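# Table settings and small metalware, gallery 3

Notes on the trays, plates and stands kept in the Hattar workroom, with a line or two on each group. The collection was put together by Oskari Saarinen between January and the start of summer and is used mainly for comparing finishes under ordinary indoor light. Sheet numbers refer to the paper list in the drawer, not to the shelf labels, which were changed when the Plitau stock was moved in.

Last revised Monday, June 12, 2023.

## Scope

The list covers shallow metalware only: trays, serving plates, saucers and lids that will lie flat without support. Bowls and anything with a handle are on the Gridden list. Pieces are grouped by finish first and by diameter second. Thickness is given on the paper list where it has been measured; a dash in that column means the rim is rolled and the gauge would not seat properly.

Three finishes are in use at present:

- **Brushed.** Fine marks left by an abrasive belt or pad. On round pieces the marks may run straight across or follow the rim.
- **Polished.** Mirror finish, or near to it. Shows fingerprints at once and is stored in paper sleeves.
- **Blasted.** Dull and even, with no direction to the marks. Holds grease in the surface and takes longer to clean.

## Handling

Brushed pieces are wiped along the marks with a damp cloth, then dried with a second one. Wiping across the marks leaves a haze that shows up under side light and has to be done again. Washing-up liquid is fine. Scouring powder is not used on any of the pieces, including the old Zinell lids that already have scratches.

Plates are stacked by diameter, largest at the bottom, with a sheet of paper between each pair. No stack goes over 9 pieces. The shelf will carry more, but the lower rims start to mark the paper, and then the plate underneath.

Flatness is checked on the table before a piece goes on the list. Press lightly at the rim, a quarter turn at a time. If the plate rocks, it is noted as "R" and kept on the lower shelf. Most of the rocking ones came from a single batch of Plitau seconds and have not been worth correcting.

## Light and surface

A pale tabletop is best for comparing rims. Dark surfaces give a stronger outline but hide the soft shadow beneath the edge, and it is the shadow that shows whether a rim is sitting level. Viewing height matters as well. From directly overhead, a raised rim of this sort is hard to tell from a flat one; from low down it catches the light along one side and can be judged by eye.

The room lamp has been set to 60 per cent since January. At full output the polished pieces cannot be looked at for long, and the brushed ones lose most of their detail.

## Plates

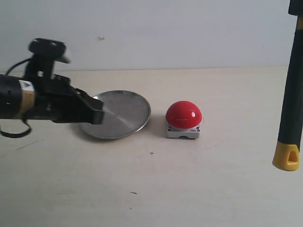
Gallery 3, page 3

Round tray, stainless steel, brushed, shallow, with a slightly raised rim. The circular brushing is faint; the brighter streak running diagonally across the surface is reflected light. Red push button on a light grey base to the right, with a narrow gap of bare table between the two.

Finish group: brushed. Storage: upper shelf, in paper. The diameter on the paper list was taken across the outside of the rim — earlier sheets used the inside measurement and should be read with that in mind.

Corrections to the list go to Oskari Saarinen, with the sheet number.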